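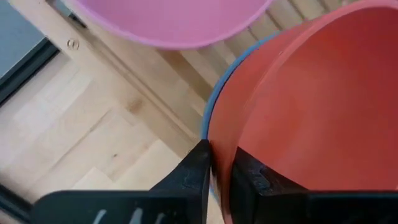
Chapter 6

Stacking, Nesting and the Use of Storage Volume

6.1 Introduction

Chapter 5 treated the storage of goods that keep the same outside dimensions whether they are full or empty, alone or in a group. Cartons, bricks and sealed drums belong to this class. If one carton fills a given volume, ten cartons fill ten times that volume, and the planning problem is mainly one of arrangement.

Many common goods do not behave this way. Bowls, buckets, chairs, shopping carts, traffic cones and paper cups are shaped so that part of one item can enter the space enclosed by another. The volume needed by a group is then much smaller than the sum of the volumes needed by its members. Goods of this kind are said to nest. A warehouse that handles them can gain or lose a large share of its capacity through choices that have nothing to do with the size of the building.

This chapter develops the measures used to describe nesting, shows how they are found by simple measurement, and applies them to the planning of shelves, pallets and vehicle loads. It assumes that the reader can compute the volume of a box and a cylinder and has worked through the problems on bay layout at the end of Chapter 5. No calculus is needed, except in the optional Section 6.9.

After completing the chapter, the reader should be able to:

define stack pitch, nest ratio and packed density, and state the units of each;
measure the pitch of a stack and judge whether the result is reliable;
compute the height of a nested stack of any number of items;
identify the conditions under which a stack will jam, lean or crush its lowest members;
decide when it is cheaper to ship items nested and when it is cheaper to ship them filled.

6.2 Terms

A few terms must be fixed before any calculation is made. Trade usage varies, and catalogs often use the same word for different quantities.

Item height, written H, is the overall height of one item standing alone in the position in which it will be stored. Feet, rims and lids are included if they are present during storage.

Stack pitch, written p, is the increase in stack height caused by adding one more item. For items that do not nest at all, p is equal to H. For thin sheets laid flat, p is again equal to H, although both are small. The interesting cases lie where p is much less than H.

Nest ratio, written r, is the pitch divided by the item height. It has no units. A low value means that each added item costs little space. A value of 1 means that nothing is gained by stacking beyond the use of vertical room.

Packed density is the number of items held in one cubic meter of storage space, counting the empty space between stacks as part of that volume. It is the figure that matters to the person paying for the space.

The height of a stack of n identical items follows directly:

Stack height = H + (n – 1)p

The first item contributes its full height and every later item contributes only the pitch. Students often write the height as n times p. The error this causes is small for tall stacks and serious for short ones, and short stacks are the usual case on retail shelves.

6.3 Why Walls Slope

A straight-sided cylinder with a closed bottom cannot enter another cylinder of the same size. To nest, an item must be narrower at the end that enters than at the end that receives. The angle between the wall and the vertical is called the draft. Molded goods need some draft in any case, so that the part will release from the mold, and nesting is in many products a useful result of a decision made for other reasons.

Consider two identical items with straight sloping walls of thickness t, measured at right angles to the wall, and draft angle a. If the upper item is lowered until the walls touch, the vertical distance between matching points is t divided by the sine of a. A steep wall has a small draft angle and gives a large pitch. A shallow wall gives a pitch close to the wall thickness itself. The relation explains why dinner plates stack more tightly than tumblers made of the same material at the same thickness.

The formula gives a lower limit only. Actual pitch is often set by something other than the walls. A foot ring may meet the inner floor of the item below, or a rolled rim may rest on the rim beneath it. In such cases the walls never touch, and the stack separates easily. Designers call the feature that sets the pitch the stop. A stack with no stop carries its load on the walls, which act as wedges.

6.4 Jamming

When walls act as wedges, the upper item is gripped by friction. The grip grows with the weight above and, in plastics, with the length of time the load is held. Vibration during transport makes the condition worse by letting each item settle a little farther. A stack that came apart without effort at the factory may need two people and a rubber mallet at its destination.

Three remedies are in general use. The first is to add a stop, in the form of ribs or a step in the wall. The second is to limit the number of items in a stack, and so limit the load on the lowest pair. The third is to place a sheet of paper or film between items. The third is the most expensive per item and is mostly confined to goods with a finish that scratches.

Air also plays a part. Where walls fit closely all the way around, lifting the upper item lowers the pressure beneath it, and the item below is lifted too. Small vent gaps in the stop ribs remove the problem.

6.5 A Case: The Jarklow Depot

The Jarklow depot of Zevwood, a supplier of kitchen and catering goods, will be used in several sections of this chapter. The depot receives mixing basins in one size from a molding plant at Stakham and sends them on to shops and school kitchens.

When the depot opened, basins arrived in cartons of eight, nested, with the cartons placed on shelves in the order of delivery. The storage area assigned to the product held 4,000 basins when full. In February the depot manager, Bogdan Kubiak, asked whether the same area could hold the spring order without renting a second bay.

Measurement showed a pitch well below the value printed in the supplier's catalog. The catalog figure had been taken from an earlier version of the basin with a thicker rim and had not been revised. The cartons, sized from the old figure, were being closed with a large void above the top basin. Of the 278 cartons opened during the survey, none was damaged, and in every one the void was deep enough for at least two more basins.

Two changes were proposed. The carton could be made shorter, which would need a new die at the box plant, or the count per carton could be raised, which would need only a new label. The second course was chosen. The weight of the fuller carton remained under the depot's lifting limit, and the load on the lowest basin was far below the value at which jamming had been observed in tests.

The case illustrates a general point about method. The pitch should be measured on the goods as delivered, from more than one production lot, and the measurement should be repeated whenever the design is changed.

6.6 Measuring Pitch

A single pair of items gives a poor estimate of pitch. The quantity is small, and an error of one millimeter in reading the scale may be a large fraction of it. The preferred method is to measure a stack of n items, measure one item alone, subtract, and divide by n – 1. The reading error is then shared among many intervals.

Example 6.1. A stack of 21 pails stands 804 mm high. One pail standing alone is 304 mm high. Find the pitch and the nest ratio.

The difference in height is 500 mm, and there are 20 intervals. The pitch is 25 mm. The nest ratio is 25 divided by 304, or 0.082.

Example 6.2. The same pails are to be stored on a shelf with a clear height of 736 mm. Find the greatest number that can be placed in one stack.

The height available above the first pail is 736 – 304, or 432 mm. Dividing by the pitch gives 17.28, so 17 more pails will fit. The stack holds 18 pails and stands 729 mm high. The remaining 7 mm may be too little for a worker to lift the top pail clear, and in practice the stack would be limited by hand clearance. Section 6.7 deals with this allowance.

Three precautions apply. The stack should stand on a flat, hard surface. It should be left for several minutes under its own weight before the reading is taken. Height should be read at three points around the rim and averaged – a stack that leans will give a false value at any single point.

Items of mixed size require a different treatment. A set of bowls made to fit one inside another has no single pitch, and the height of the set is often that of the largest bowl alone. The Nair method, introduced in Section 6.8, handles such sets by treating each complete set as one item and measuring the pitch between sets.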